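Open call: residency and commission for a text-based installation
Fotness, lower gallery and stairwell

Fotness invites applications from artists working with written or spoken language for a six-week residency leading to one new installation. The commission is run jointly with Gamage, which provides the fabrication workshop, and is open to individuals and to pairs. Groups of three or more are not eligible on this occasion.

The site

The lower gallery is a single room with a painted concrete floor and one run of wall interrupted by the stairwell opening. Work may occupy the room, the stairwell or both. Fixings into the stairwell wall are permitted up to a depth of 40 mm. Nothing may be suspended from the ceiling, which carries the ventilation for the floor above. Sound is allowed, subject to a level agreed with the building manager during the first week.

Daylight reaches the stairwell only. Applicants proposing paper, dyed textile or other light-sensitive material should state how it will be protected there.

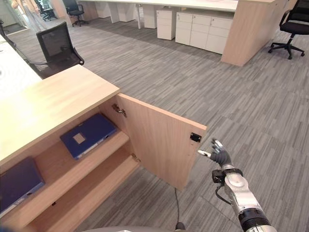 Cabinet with door open, binder on the upper shelf.

What is offered

A fee of 6,500 is not available under this scheme; the fee is set in the contract according to whether one or two artists are appointed, and the scale is sent on request. Materials are budgeted separately and bought through Gamage against a written list. Travel within the region is refunded on receipt. Accommodation is provided for the residency period — a shared flat, one bedroom per artist.

The selected artist will have use of the workshop's vinyl cutter, flatbed printer and screen-printing bench. An induction is compulsory before any of these is used. Letterpress work is possible by arrangement with Kunero, who hold the type and charge for composition by the hour.

The installation will be accompanied by a printed leaflet in an edition of 500. The artist supplies a text of no more than 100 words for this; editing and layout are handled by Fotness.

Who may apply

Applicants should have shown work publicly at least twice. No degree is required. Current students may not apply. Previous Fotness residents may apply if their last project with us has been closed and its materials account settled.

How to apply

Send one PDF containing:
a proposal, maximum two pages, including a dimensioned sketch
up to six images of earlier work, captioned with title, medium and size
an outline materials list
a short CV

Audio and video should be given as links within the PDF. Files sent separately will not be opened. Proposals in which the wording is not yet final are acceptable, but the language or languages to be used must be named.

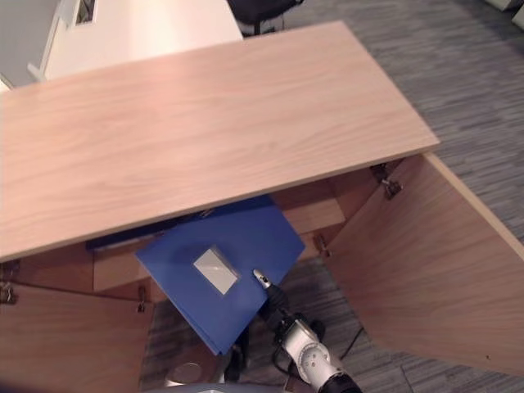
Can the work be shown elsewhere after the exhibition?
The artist keeps ownership and may show it anywhere once the exhibition has closed. Fotness asks for a credit line in the first subsequent showing.

Selection

Proposals are read by Cosimo Vitale, who oversees the programme, together with a technician from Gamage and an external artist from the Hukent studios. Shortlisted applicants are asked to a site visit in April, after which they may revise the sketch and the materials list — the central idea should remain as submitted. Feedback is given to shortlisted applicants only.

Applications close at noon on the last Friday of the call period. Questions on access, floor loading or power supply should be sent to the programme office before submission, marked "lower gallery".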